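Ginness Tabletop Set: working rules and data card

Version 6. Last edited 11 Jul 2020 by Nathalie De Haan.

What this document covers

The rules we follow when recording arm episodes at the Dewulf bench, and what a person using the files can expect to find in them. It replaces the loose notes kept in the Loltelix folder until June. If the two disagree, go by this one.

Contents of the set

1,411 episodes, each with a wrist camera video, joint positions, gripper opening and a one-line instruction in English. Episodes are grouped into 105 sessions. A session is one operator, one layout of the bench and one unbroken run of the recorder. Episodes from different sessions should not be mixed when you make a test split; use the session list in splits.txt.

The tasks are opening and closing furniture by its handle, moving small items on and off a tray, and wiping. Instructions name the item and the action and nothing else. "Open the drawer" is fine. "Carefully open the drawer with the left finger" is not.

Before recording

1. Check the emergency stop with the arm powered and standing still. Do this at the start of every session, including when the same operator has just finished one.
2. Run the Jireo start-up check and keep its log with the session.
3. Look at both gripper fingers. Screws must be seated and the finger tips must meet evenly when closed. A screw that turns by hand means no recording until it has been refitted.
4. Route loose cables away from the working area and from anything the arm will pull open.
5. Set the tray down flat, at any angle. We vary the angle on purpose. It may sit near a handle as long as the fingers can reach the handle without pushing it.
6. Write the layout down in layout.txt before the first episode.

Handles

Most of the rejected episodes came from handle tasks, so the rules are longer for them.

Approach at the reduced speed setting. The operator stops short of the handle, checks the wrist view, then closes the gripper. Both fingers must be clear of the tray and the tabletop before any pull begins. If a finger touches the tray on the way in, carry on to the end of the episode and mark it "contact". Do not stop and restart within one recording.

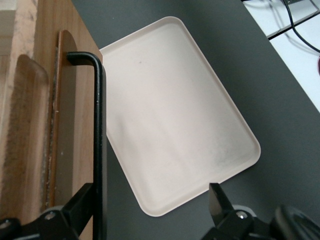

Wrist view at a vertical bar handle, left finger close to the bar, empty tray at an angle on the grey top. The lower corner of the tray is very near the right fingertip.

Clearance at the right finger is the usual problem with this kind of layout. The operator is watching the finger nearest the bar and the other one gets less attention. Pieter Van Rooij asked for a fixed minimum gap of 50 mm between tray and fingers at the stopping point. We tried it and dropped it, as it made the layouts too alike. The present rule is that the gap must be visible in the wrist view before the gripper moves again. If it can't be judged from the wrist view, back off and come in from a different side.

Do not use the bar to steady the arm. Do not pull with one finger hooked behind it, even if the drawer or door would open that way.

Tray and surface

Smudges, dust and small specks on the tray are allowed and are left as they are during a session. Clean between sessions only, and record it in layout.txt. Worn edges on the furniture are allowed too. Splinters or loose edging that could catch a finger are not, and should be taped down or the piece swapped.

Objects outside the working area may appear in view. They are not labelled. Keep papers, screens and anything with a name on it out of the camera's reach.

Stopping an episode

Anyone in the room may call a stop, and the operator does not ask why until the arm is still. After an emergency stop the episode is kept, marked "halted", and left out of the training split. Chalerm Wiriya keeps the stop log. Please fill in the entry before the next session, not at the end of the day.

Labels

done: the instruction was carried out in full
partial: some of it was
failed: none of it was
contact: a finger or the arm touched something it had no need to touch
halted: stopped by hand or by the controller

"contact" can be added to any of the others. Two people label each episode separately. Where they differ, Amber Goossens decides and the first two labels are kept in the file.

Known faults

Gripper opening is missing from a few early sessions. They are listed in gaps.txt.
Wrist video can lag behind the joint data by a frame or two.
One bench and one gripper type were used throughout. We would not expect results from this set to carry over to other fingers without more data.
Lighting was not controlled, and reflections on the dark parts of the arm differ between sessions.

Changes and questions

Send proposed rule changes to Bram Vandenberghe with the session number that prompted them. Changes apply from the next session onwards and old episodes are not relabelled.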